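Stamatia Bakalis has heard the number so often that she now winces at it. The Trotden health office says 2,358 residents have had their flu shot this season, against a target of 2,000. She runs the front desk at a small clinic on the Litby road, and she doesn't buy it.

"I'd love it to be true," she says. "But 1,902 is what the clinics reported when you add up their own sheets. So where did the rest come from?"

The office's answer is that drugstores were added late. Bakalis asked which ones and got a list with no figures beside the names. She suspects people who booked two appointments were counted twice. Can she prove it? "No. They could clear it up in an afternoon, and they haven't."
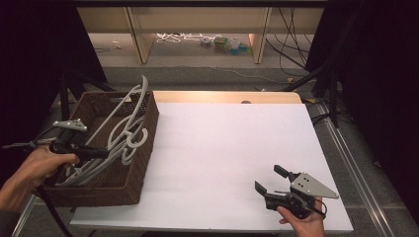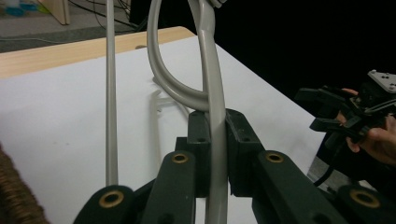
Kristaps Vaher thinks she is being too hard on the office. Late reports come in every winter, he says, and a messy total is still a total. He does concede that the count for people over 70 should have been published in January, as promised.

Bakalis shrugs at that. The over-70s are the ones she worries about, and a big town-wide figure tells her nothing about them. "If half of them missed it, I need to know now, while I still have doses in the fridge."

She has written to the office again. So far she has an automatic reply.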